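Weiße Beschichtung in Metallwanne blättert ab – abschleifen, überstreichen oder lassen?

Embla Strand
15. August 2019

Hallo zusammen, ich habe eine große graue Metallwanne, oben offen, mit schrägen Seiten, und der weiße Anstrich innen löst sich so langsam in Wohlgefallen auf.

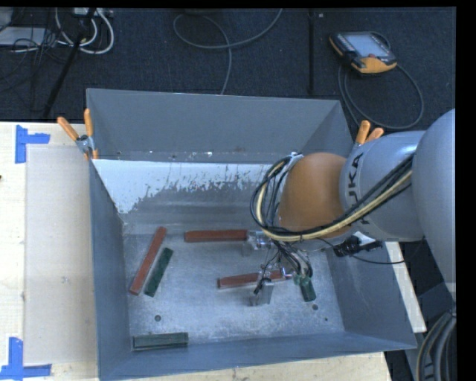

Gekauft habe ich sie im Mai bei einer Werkstattauflösung in Drunau, zusammen mit einem Haufen Kleinkram, den ich eigentlich gar nicht haben wollte (kennt ihr sicher). Der Verkäufer wusste nicht mehr, wofür sie mal gedacht war, und vom Weiß wusste er auch nichts, weder wann das draufgekommen ist noch was das für eine Farbe sein soll. Bei mir steht sie auf dem Holztisch und da kommen die roten und grünen Klötze rein. Das klappt prima, die Wanne ist stabil und man kommt von oben gut dran.

Nur die Beschichtung! Unter dem oberen Bereich ist noch ein Streifen Weiß drauf, und die Unterkante davon ist richtig ausgefranst. In der einen Ecke geht das Weiß weiter runter, sonst hört es irgendwo auf und dann kommt blankes, streifiges Metall. Der Boden ist auch blank und ziemlich verschrammt, aber das stört mich überhaupt nicht, das darf ruhig nach Arbeit aussehen. Was mich nervt, sind die kleinen Splitter. Ich wische einmal durch, alles schön, und ein paar Tage später liegt wieder was da. Die kleben dann auch an den Klötzen und wandern mit durch die ganze Bude.

Jetzt überlege ich hin und her:

Alles Weiße runter und das Metall blank lassen? Da habe ich Angst vor Rost, wobei ich nicht mal sicher bin, was das für ein Metall ist. Oder nur das Lose abkratzen und drüberstreichen? Mein Bruder meint, einmal Sprühdose und fertig, aber der meint das bei allem.

Dann sind im Boden noch ein paar kleine runde Löcher. Kann ich die offen lassen oder sollte man die zumachen? Durchfallen tut nichts, dafür sind die Klötze viel zu groß. Ich fege da nur immer den Dreck rein und der landet dann auf der Tischplatte.

Zum Strahlen geben habe ich mir auch schon überlegt, da wollte der Betrieb hier im Ort 139 Euro haben. Das ist mir für eine gebrauchte Wanne zu viel, die hat nicht mal die Hälfte gekostet. Im Schrank steht noch eine halbe Dose Metalllack von Skollora, Hellgrau, vom Gartentor übrig. Taugt so was für innen, wenn da dauernd Sachen reingeworfen werden?

Freue mich über jeden Tipp, gerne auch die faule Variante :)

Viele Grüße
Embla

blechfreund_jo

Hallo Embla,

ich würde das Weiß komplett runterholen und unten nichts Neues draufmachen. Ein Lack, auf den ständig was draufpoltert, hält nicht ewig, auch ein guter nicht, und dann fängst du in einem Jahr wieder an mit den Splittern. Den Boden hast du ja sowieso schon blank und findest ihn okay.

Bevor du irgendwas abschleifst, bitte erst mal testen, was das für eine Farbe ist! Bei altem Werkstattkram unbekannter Herkunft kann Blei drin sein, und den Staub willst du nicht in der Wohnung und schon gar nicht in der Lunge. Es gibt Teststäbchen im Baumarkt. Die sind nicht hundertprozentig, wenn du es genau wissen willst, schickst du ein Stückchen an ein Labor. Solange du es nicht weißt: nur feucht wischen, nicht trocken fegen, und Kinder nicht mit den Klötzen spielen lassen, falls welche im Haus sind. Schlägt der Test an, lass die Finger vom Schleifen und frag einen Fachbetrieb, dann relativieren sich die 139 Euro auch ein bisschen.

Wenn der Test sauber ist, würde ich so vorgehen. Wanne leer räumen und raus an die Luft damit, alte Decke drunter. Das Lose mit einem Kunststoffspachtel abschieben, das geht an der ausgefransten Kante bestimmt fast von allein. Was fest sitzt, mit Abbeizer einstreichen (Handschuhe, Brille, und lies die Dose, die Zeiten sind je nach Mittel total verschieden). Dann abziehen, gut nachwaschen, trocknen. Zum Schluss mit 300er Papier nass drübergehen, damit die Übergänge nicht so fleckig aussehen. Ganz gleichmäßig wird das nie, die Streifen bleiben vermutlich teilweise drin.

Wegen Rost: halt mal einen Magneten dran. Hält er nicht, ist es wahrscheinlich Alu oder Edelstahl und du kannst dich entspannen. Hält er gut, ist es vermutlich Stahl, vielleicht verzinkt. Verzinktes bitte nicht wild runterschleifen, das Zink ist ja dein Rostschutz. Bei nacktem Stahl reibst du hinterher ganz dünn Wachs drauf, gut auspolieren, und das machst du dann halt ab und zu wieder. Öl würde ich lassen, das hast du sonst überall an den Klötzen.

Löcher würde ich nur entgraten und offen lassen.

Gruß Jo

Grivine77

Sprühdose drüber, fertig. Hab ich bei meiner Schubkarre auch gemacht.

kellerkind_ute

Huhu, ich häng mich mal dran, weil ich so was Ähnliches mit einer alten Werkzeugkiste durchhabe. Sprühdose auf lose Farbe habe ich damals auch probiert (sorry Grivine77) und das kam mir nach 2 Monaten in Placken wieder entgegen, mitsamt der alten Schicht. Wenn schon Lack, dann muss alles Lose vorher weg, der Rest matt geschliffen sein und das blanke Metall braucht eine Grundierung, die zum Metall passt. Das mit dem Bleitest von Jo kann ich nur unterschreiben!!

Zu deiner halben Dose: schau hinten drauf, ob der Lack direkt auf Metall darf und auf welches. Den von Skollora kenne ich nicht, aber bei vielen Gartentor-Lacken ist Zink oder Alu ausgenommen. Wenn er passt, würde ich ihn nur für die Wände nehmen und den Boden blank lassen. Streich lieber dünn und mehrmals und lass ihn richtig durchhärten, bevor da wieder was reinfliegt. Ich war zu ungeduldig und hatte dann Abdrücke drin, ärgert mich heute noch.

Und jetzt die faule Variante, du hast ja gefragt :) Loses abspachteln und dann einfach eine Gummimatte auf den Boden legen, vorher eine Schablone aus Pappe machen, wegen der schrägen Seiten sitzt sie sonst nicht. Meine ist ein Rest von Sæther, 5 mm dick, lässt sich mit dem Teppichmesser schneiden. Damit sind die Löcher gleich mit abgedeckt, es scheppert nicht mehr so, wenn man was reinwirft, und zum Saubermachen nimmst du sie raus und spülst sie ab. Gegen die Splitter von den Wänden hilft die Matte natürlich nicht, da kommst du ums Abkratzen nicht rum.

Wenn du die Löcher ohne Matte zuhaben willst, gibt es Blindstopfen aus Kunststoff zum Reindrücken. Durchmesser vorher mit dem Messschieber nehmen, bei mir waren nicht alle Löcher gleich groß und ich bin zweimal in den Laden gelaufen.

LG Ute

Embla Strand

Ihr seid super, danke! Magnet habe ich gleich drangehalten, der hält bombenfest, also wohl Stahl. Teststäbchen sind bestellt und bis dahin wird nur noch feucht gewischt. Wenn da nichts anschlägt, mache ich es wie Jo, Weiß runter und Wachs drauf, und für den Boden hole ich mir so eine Matte. Ute, hast du die Unterseite von deiner festgeklebt oder liegt die nur drin?

kellerkind_ute

Liegt nur drin, verrutscht nicht.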